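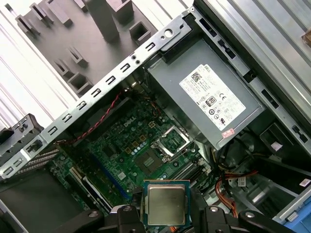

Repairing old office desktops, is it worth it?

pjuhl
Posts: 347
Our office in Privdale is clearing out its old desktops and I said I'd take a few home, wipe them and get them going for the library in Nillmont. My wife has asked where they will live in the meantime. I have no answer. Do I bother with new thermal paste, or just blow the dust out and hope?

montes_leif
Posts: 2000
New paste, every time. The old stuff turns to chalk. Get the cooler warm first, then twist it – don't yank.

Vignesh S
Posts: 103
Disagree. If the temps are fine, leave it alone. I've seen more pins bent by people "refreshing" a healthy machine than I've seen chips cooked by old paste. Put the money into an SSD. The library crowd wants email and crosswords.

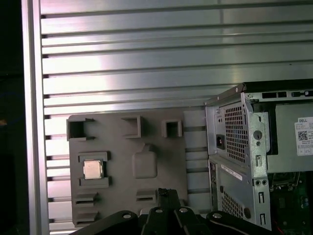 And check the coin battery before you blame anything else. I lost an entire evening in April to a clock that thought it was still the nineties.

montes_leif
Paste costs less than a sandwich, Vignesh.

Vignesh S
You haven't seen what I pay for sandwiches in Fornness.

pjuhl
So that's 2 experts and 2 answers, as is tradition. I'll run them for an hour, and any that get hot get paste. Does anyone want a box of VGA cables?

esben_e
No.

montes_leif
How long are they?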